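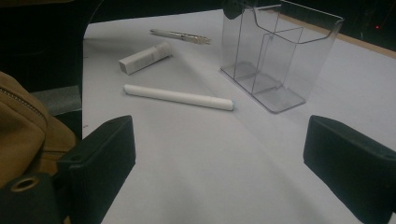

# Keeping Small Things Upright: A Study of Desk Organisers

Project report, Product Use and Everyday Design
Author: Iraís Zepeda
13 September 2021

## 1. Introduction

In our study room at Becerra there are many desks and all of them have the same problem. Pens, small cartons and other thin things lie on the top and they roll when a person opens a bag or a notebook. For my project I decided to study one ordinary answer to this problem, the clear acrylic organiser with a divider inside.

My question was simple: does a divided box help people to put small things back, or is it only one more thing on the desk? I wanted also to learn which shape of box is more comfortable to use. The literature I found was mostly about kitchens and wardrobes, so I had to make my own method for the desk.

## 2. Method

I gave an organiser of one of two types to each of the students who agreed to take part. The first type, from the shop Bukdale, has one open space. The second type, which I ordered from Droren, has a divider which makes two compartments. Each student used the organiser for 2 weeks and wrote a short diary. I asked them to write when they put something away, and what it was.

I also prepared a small task for the table. The things begin lying down on a white surface, for example a white stick, a slim silver pen and a narrow white box. The task is to put the thin things in the organiser so that they stand. I chose white and pale things on purpose, because on a white table they are difficult to notice, and I believed this would be similar to a real desk with many papers on it.

The budget of the project was 2,000 pesos and I spent 1,000 of it on organisers. A further 50 was for paper and tape. The rest was returned to the department.

During the task I paid attention to the angle. A long thing that goes into the box does not stand straight by itself. It leans on a wall, and the top part stays outside of the rim.
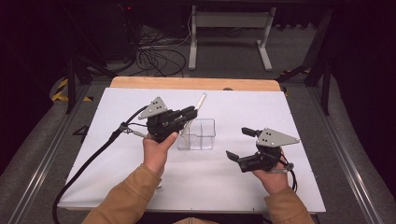

For this reason I added to my notes a column with the name "lean". In it I wrote whether the thing was almost vertical or whether it was resting on the rim. At first this column seemed to me not important, but later it was the one that I used the most. I regret that I did not have it in the diaries too, where the students wrote only "inside" or "outside".

## 3. Results

The diaries show that the students with the divided type put their pens back more often. Several wrote that they liked to have "a place for each thing", although I had not told them to sort anything. The students with the open type used it also for coins, keys and one time for a biscuit, and after some days they stopped searching in it.

In the table task, the back compartment was preferred for pens. My explanation is that the rear wall is taller than the front one, so the pen has more support behind it. A flat stick behaves in another way. In the front compartment it goes to one side and leans over the rim, and the two things together make a shape similar to the letter V. It is stable enough, but it takes more room than the box itself, and on a narrow desk the elbow can touch it.

A clear material has one advantage and one disadvantage. You can see the lower part of the things through the walls, so it is easy to know what is inside. On the other hand, the walls give reflections, and two students complained that with the ceiling lamp they did not see well where the divider was. 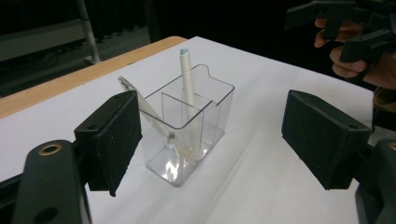
## 4. Limits of the study

- The group was small and all the students were from the same course.
- The diary was written by the students themselves, and some pages were completed many days late.
- I did not test an organiser from Irberg, which has a deeper front compartment, because it was not in stock until December.

## 5. Recommendations

For a shared desk I recommend the divided type, with the taller wall at the back. Flat and long things should go in the rear compartment when it is free. If the lamp is directly over the desk, an organiser with matt walls would perhaps be better, but this I could not prove with my data.

I would like to repeat the diaries with the column for the lean, and with a heavier base under the box.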